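Why I'd Pay for the Practice Kitchen Before I Paid for the Arm

By Marjorie Lambert
Sep 14, 2022

My late uncle taught driver's ed for most of his working life, and he used to say that he could tell in the first 10 minutes which kids had spent the winter in the parking lot with a parent and which ones hadn't. I have been thinking of him a good deal this month, because I've been spending my evenings with Zirkero, a subscription service that gives you a whole simulated kitchen to train a robot arm in, and it has brought me around to his way of seeing things.

I should say where I'm coming from. I teach the robotics elective at a small community college, our budget is the kind you could fold up and put in a shirt pocket, and every spring I have to decide whether we buy equipment or time. The salespeople at Trenberg would love for me to buy equipment. They make a perfectly good starter arm and I've got nothing bad to say about it, except that there would be one of it and there are always more students than that, all wanting a turn before the bell.

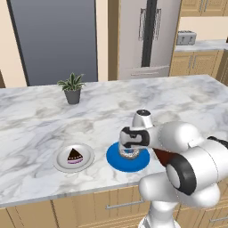

Zirkero costs us 214 dollars a term for the class license, and for that you get the kitchen, a library of household objects, and up to 100 saved tasks. My favorite is the dessert task, which my colleague Princess Lumbao set up on her first afternoon with the thing (she is quicker at menus than I am, and kinder about it than she needs to be). It sounds like nothing at all, and then you try it. Closing two fingers on a donut with sprinkles in the glaze, while it sits on a plate with a slice of chocolate cake for a neighbor on the next plate over, asks a student to think about approach angle and grip width and what else is on the counter, all at once. I had one young man stay through his lunch over it, and he is not a young man who skips lunch.

Now, I do have complaints. The soft objects aren't soft enough for my taste, and I'd never let anybody believe that a rendered donut will teach you what real frosting does to a rubber fingertip. The grading screen is a muddle. Nultano's package, which we tried last November, had much nicer reports, though its rooms were so bare that my students got bored and so did I. And I wish Zirkero would let us save our own camera views without going through the help desk, friendly as those folks are.

Still, I've made up my mind. We'll renew for 2 more terms, and the arm can wait its turn. When we do finally bring one home, and I hope we will, I'd like my students to come to it the way those parking lot kids came to my uncle's car, a little nervous and already knowing where the brake is.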